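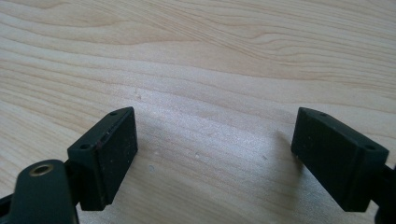

The Table That Asks Too Much

By Jailson Guerra

Every few years the furniture trade rediscovers pale wood and asks us to be impressed. This time it's the Lolik, a blond dining table from Proretti that has turned up in so many apartment listings since last July that I started to wonder if the same one was being driven from door to door.

The Lolik costs 2000 dollars. The smaller version, the Cho, is 882, and the bench that goes with either of them is another 378. For that you get four legs, a top, and a booklet about grain. The booklet runs longer than the assembly instructions. It says that every top is "a landscape." I have eaten a lot of dinners and never once wanted to do it on a landscape.

Still, I borrowed a Lolik and lived with it through most of a winter, and I'll admit the grain is the best part. Long wavy lines, tighter in some places and wide open in others, the kind of pattern your finger follows while somebody else is talking. My daughter did her homework on it and drew over one of the curves in pencil. It came off with a damp cloth and some muttering.

The trouble with pale wood is that it keeps records. Coffee is the obvious one. Turmeric is worse. A blue dish towel left in a heap overnight gave us a faint cloud near one corner that I rubbed at for a week before I stopped caring, or said I had. Proretti recommends its own oil, Wakus, twice a year. I tried it on one half of the table and plain soap on the other. By the end of February my wife couldn't tell me which half was which, and she was the one who had put the oil on.

There is also the matter of light. In the showroom these tops glow. In my kitchen, which faces an alley, the Lolik looked fine in the morning and rather like cardboard by four in the afternoon. A lamp helped – a 100-watt one, which made everyone at dinner look guilty.

Would I buy one? The old table came back up from the basement last week. It is dark, it wobbles, and somebody before us carved a K into the underside. We put a folded matchbook under the short leg and had soup. If you have a sunny room and tidy children, go ahead and get the Cho, which has the same top and fits through a normal door. Skip the bench. It slides on bare floors, and the felt pads are sold separately.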